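Teaching two arms to pack the shopping, part 3: recording your demonstrations

If you have followed parts 1 and 2 you now own a calibrated pair of arms, a pair of leader handles and a slightly strained relationship with whoever shares your workshop. Time to record something.

Before you start

Run the Stilby calibration check again. Yes, again. Ours passed at nine in the morning and failed at eleven, and I lost 71 demonstrations to a wrist that believed it was four degrees to the left of itself. The check takes less time than reading this paragraph.

Set the recorder to save one file per attempt. Nerketti defaults to one long file per session, a choice I can only put down to spite.

Choose a task you can say in one sentence. Ours is: get the toy fruit and veg out of the bag and into the basket. If your sentence has three "and then"s in it, you have written two tasks and should record them separately.

Step 1. Rehearse without recording

Hold the leader handles and do the job ten times with the recorder off. You will be terrible. The arms copy your hands faithfully, including the bit where you scratch your nose. Keep going until you stop thinking about which handle is which.

Step 2. Decide who holds and who fetches

With two arms, settle the roles now and stick to them. One arm looks after the bag, the other deals with the food and the basket. If you swap halfway through the set because your shoulder aches, the trained policy will swap too, usually in mid-air.
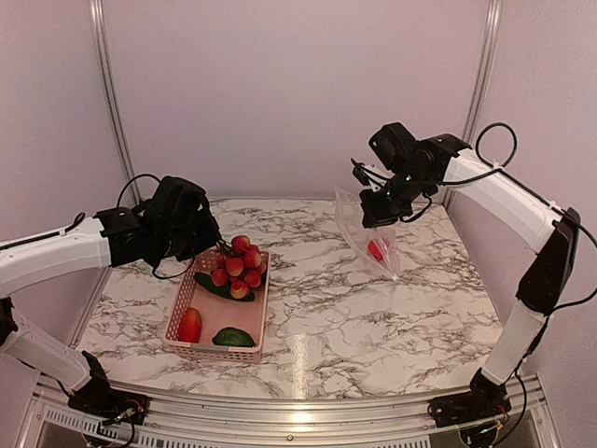
Clear bags are the hard part. They sag, they cling, and they are nearly invisible to the cameras under a strong light. Take hold of a corner, close the gripper fully, and lift slowly. Dalal Smadi, who recorded most of our set, pauses for a breath after every grasp, and her files train better than mine. I have tried to find another explanation.

Step 3. Record in short blocks

Do 20 attempts, then stop and have a biscuit. Move the basket a little between attempts and shuffle what is already in it. Bunches of fruit need a gentler squeeze than single pieces, so include plenty of both.

If you drop something, pick it up and carry on. A recovery is useful. If you drop it on the floor, press discard.

Step 4. Cull

We recorded 400 attempts and kept 311. Watch every file at double speed in Fuder and bin any where you hesitated for ages, knocked the basket over or were plainly talking to someone – you can tell, the arms start gesturing.

Step 5. Export

Use the Ouazzani format and tick "both arms". It is unticked by default. You will find this out after a night of training on one arm, as I did in November.

Part 4 covers training, and what to do when the loss curve looks lovely and the robot puts the bag in the basket.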